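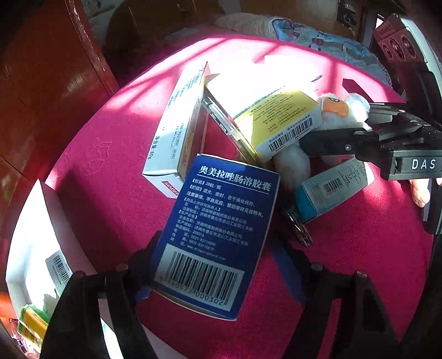

Cartons, a plush toy and a hand-held gripper on a red tabletop cover.

Subject: Re: [bestau-home] Can any of them clear a table yet?
From: Gil-soo Ha
To: bestau-home

Sorry for the slow answer, I was in Pristevport for most of August with bad email. I've read the whole thread now and I want to go back to the first question, which was whether a machine you can buy or rent today could take a cluttered table and put the small stuff in a tray. Several people answered a different question, about dishes, and I think dishes are easier than they look. Plates are stiff, you know what shapes you own, and they go in a rack made for them.

Small packages are another matter. Take medicine boxes. They are light, they slide, and when they lie on top of each other at odd angles the camera sees one white shape where there are two. If one lies flat on cloth, a two-jaw gripper has to come down with a jaw on each side and the tips nearly touching the table. Push down a bit too hard and you drag the cloth, and then everything else on the table has moved too. A person doing the same job with a gripper in each hand feels that drag and backs off. Most arms I've worked with don't feel it, or feel it late.

Sunlight is the other thing. In our shop we have lights on the ceiling and no windows near the cell, and it took me a long time to see how much that was doing for us. Put the same arm by a window with bars and you get hard stripes across everything. A shadow edge on a red cloth can look a lot like the edge of a box. White cardboard in direct sun has almost no print left on it as far as the camera is concerned. The depth reading goes bad in the same places. At home you can't tell people to close the curtains every time the thing wants to work, or you can, but they'll stop using it.

For what it's worth, here are our numbers from the packing bench. We had the Shim arm on loan and gave it mixed small cartons out of a bin, to be set down in an open tray. 342 picks in total. It missed or dropped 35 of them. That sounds fine until you think about what happens after a drop. On the bench, a dropped carton falls back in the bin and gets picked again. On a kitchen table it goes on the floor, or under something, or it takes a cup down with it.

We also left out anything soft, clear or shiny for the first run. When we put those back in, I stopped the test after 7 tries. I won't give a success rate for that, it was too few and I was changing settings between tries. 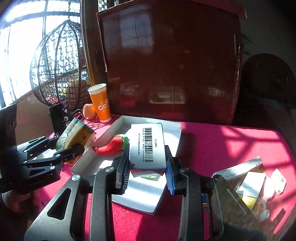 Ottó Takács wrote:

> I think you are all too hard on these machines. The gripping part is done. I have run the
> Ramis two-jaw unit with padded tips on light cartons and it holds them without crushing
> the corners, shift after shift. Give it a box with two flat sides and it will lift it. You can
> turn the force down so low that an egg is safe.
>
> What is missing is a list of where things belong. At work we have that list. Every part
> has a number and a place. At home there is no list, so the robot is asked to guess, and
> then people call it stupid. If the owner spent one evening showing it where things go, I
> believe a 2 arm setup could clear a small table today, slowly, while you are out.
>
> I would accept slow. I don't care if it takes all afternoon to put the boxes in a tray.

I agree with half of that. Padded jaws on a carton with flat parallel sides, yes, done, I have no argument. Our drops on the first run were hardly ever a matter of force. They came from bad approach: a jaw landing on the top of the box next door, or the arm picking up the carton by one thin end so that it swung. Once the carton was gripped well across its width, it stayed gripped.

The list is where I'd push back. Showing the robot where things go works if the things stay the same. In a house they don't. A box of capsules belongs with the medicine when it's full, and in the recycling when it's empty, and from outside the two are the same box. You and I pick it up and know by the weight. An arm could know by the weight as well, the sensors are good enough for that, but somebody has to have told it that this matters for cartons and doesn't matter for a toy. Then there are things that should be left alone. Glasses on the table usually mean that someone is coming back to them. A phone in a stand is where it is on purpose. A crumpled wrapper might be trash, or it might have half a snack in it. No list from one evening of teaching will cover this, and the machine has to ask or leave it.

I'd be happy with "leave it", by the way. If a machine put away the things it was sure of and left the rest exactly where it found them, I would call that useful. What I've seen so far is the opposite. They are built to finish the job, so they pick up everything they can find, and the strange item gets the same treatment as the easy one.

On slow: slow is fine for me too, but slow and wrong is worse than slow and right by more than people think. If I come home and have to check the tray for what went into it, I've spent the time I was supposed to save. With medicine I would check every time. My mother sorts hers in a certain order and would notice one box turned the wrong way. 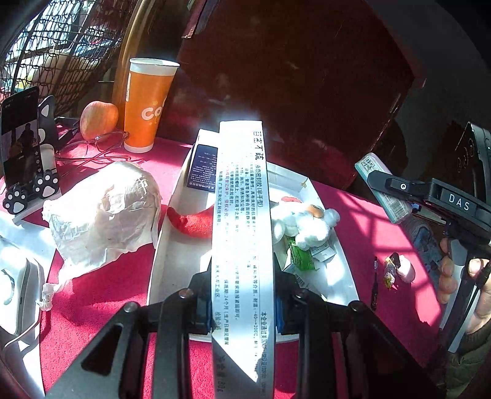
Long cartons deserve a separate word. Standing them upright in the jaws is easy to do with a hand on the other end of the tool, and hard to program. The arm usually picks them lying down. To stand them up it has to roll its wrist or set the box on one end and grip it again, and the second grip is where ours went wrong most often. We gave up on regripping for the loan period and changed the tray so the long ones could lie flat. That's a normal answer on a shop floor. You change the tray, you put a fence on the table, you ask the supplier for a different box. I count that as good work and I'd do it again. But it is also why our results don't carry over to a house, where the tray is whatever open box was within reach and the flaps stick out.

Two arms do help. One can steady the tray while the other puts something in, or hold back a pile. When people work with a tool in each hand they do this all the time without planning it. Getting two arms to share a small table without stopping for each other is slow going, and the Shim controller handled it by letting one arm wait until the other was clear of the whole area. Safe, and very dull to watch. I don't know if Ramis does better. Ottó, if you have run two of them over one tray, I'd like to hear how close they were allowed to get.

So my answer to the first question, with what I know at this point:

Stiff cartons, spaced apart, even light, fixed tray: yes, and you can buy it.
Stiff cartons in a heap, even light: mostly, with a person around to pick things off the floor.
The same heap in sun and shadow: sometimes. I would not leave it alone.
Cartons, soft toys, wrappers and pens together, with other people's things on the same table: no, I haven't seen it and I've asked.

I would like somebody on the list to try the third one properly. It needs no special parts. A table near a window, a red or pink cloth if you have one, ten or so empty boxes, and an open cardboard tray. Run it in the morning and again in late afternoon with the same layout. Please write down drops and wrong picks separately. We mixed them in our log at the start and I had to throw out the first part of it.

Also, could whoever posted the tip material question please send it again? It came through on my side as an empty message. We used soft ribbed pads and they held up well on cardboard, but they pick up lint from cloth and then the grip on smooth plastic gets worse. We wipe ours at the start of each shift.

I still have the bin layout drawings from the loan and can send them to anyone who wants to compare. They're drawn for our tray size, so you'll have to scale them.

Gil-soo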